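Moving the blog off Jandeo

I finally moved this blog to a new host in May. Jandeo had put the price up twice and the 200 MB limit on uploads was getting in the way. Standwood costs a bit less and the backups are included.

The export took most of an evening. There were 200 posts and just over 3,000 comments, many of them spam I should have cleared years ago. The first attempt lost every apostrophe. Changing the text encoding in the settings fixed that.

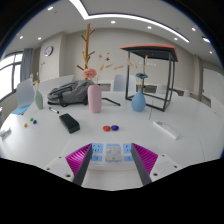 Clear plastic piece on the white board.

Old links should still work, apart from 2 pages about the Parri walking route, which I took down as the path has been diverted. I'll write a new version once I've walked it again, probably starting from the Nament end this time.

Comments are switched on again, but the first one you leave will wait for me to approve it. If you follow by email you don't need to do anything. If you use a feed reader, please add the new address from the contact page.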